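4.2 What people write inside the card

I said at the start of this paper that I'd keep the greetings themselves apart from the business of sending them, and I've more or less managed it up to now. This section is where they run into each other. A card on a screen has a picture somebody else chose and a verse somebody else wrote, and then there's the box. The box is the sender's own bit. I wanted to know what goes in it.

Hetura, the ecard site I worked with, lets senders type up to 644 characters under the printed verse. I've no idea why it's 644 and neither had anyone I asked there. With the senders' permission I read 200 of these messages, 100 from birthday cards and 100 from thank-you cards, and I read them slowly, in the evenings, with a pencil, as I don't get on with the coding software at all. My first go at sorting them was hopeless (I had a pile called "nice", and nearly everything was in it!) so I threw that out and started again with one plain question: does the message say anything that couldn't have been sent to a different person?

By that test, 28 of the birthday messages were what I came to call bare. They said happy birthday, have a lovely day, lots of love, and a name. I'd expected far more of them, to be frank, and I'd half written the paragraph about it. What I found in the others was small and particular. People mentioned a bad knee, or a cat, or a train somebody had missed years ago and was clearly still being teased for. One message was entirely about marmalade. It was signed with a single initial and I liked it more than anything else I read.

The thank-you cards behaved differently, and I found them harder going. Senders kept thanking people twice, once for the thing and once for being the sort of person who'd do the thing, and the second thank-you was nearly always the longer one. "Thanks for the lift, you're always so kind" is the short form of it. Sometimes the lift vanished altogether and only the kindness was left, so that I couldn't tell from the card what anyone had done. I assume the person receiving it could.
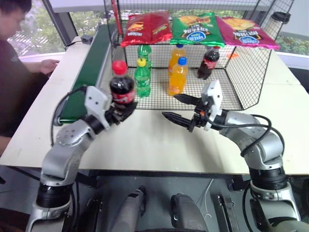
Figure 3. Tabletop with conveyor belt and wire rack.

Bart Visser thought I was making too much of the second thank-you, and told me so when he read an early draft in April. His view was that the printed verse had already praised the receiver's good heart before the sender typed a word, and that most of us, faced with a box, simply carry on in the tone we've been handed. Give them a verse about the weather, he said, and you'll get weather.

I think he's partly right, and it sent me back to the pile. Hetura's thank-you verses do lean heavily on the words "thoughtful" and "kind", and I found both of them popping up again in the box underneath, often in the very first line. But the birthday verses go on about sunshine and dreams coming true, and hardly any of the birthday senders picked that up. They ignored the verse and got on with the cat. So if people copy the tone of the card, they do it for thanks and they don't do it for birthdays, and I'd want to know why before I leaned on his explanation any harder than that.

My own guess is that thanking is awkward. Lindqvist makes a similar point for paper cards, where the writer of a thank-you note borrows the printed words far more readily than the writer of any other kind, and I see no reason why a screen should make it less embarrassing. I tried the idea on myself and wrote a thank-you to a neighbour. I had "kind" in it by the fourth word.

One thing I can't settle from these messages is who the sender thought would see them. A few of the cards went to a shared address, a whole family or an office, and the messages in those were stiffer. I didn't keep those apart when I started reading, which I now regret, and I come back to them in section 4.3.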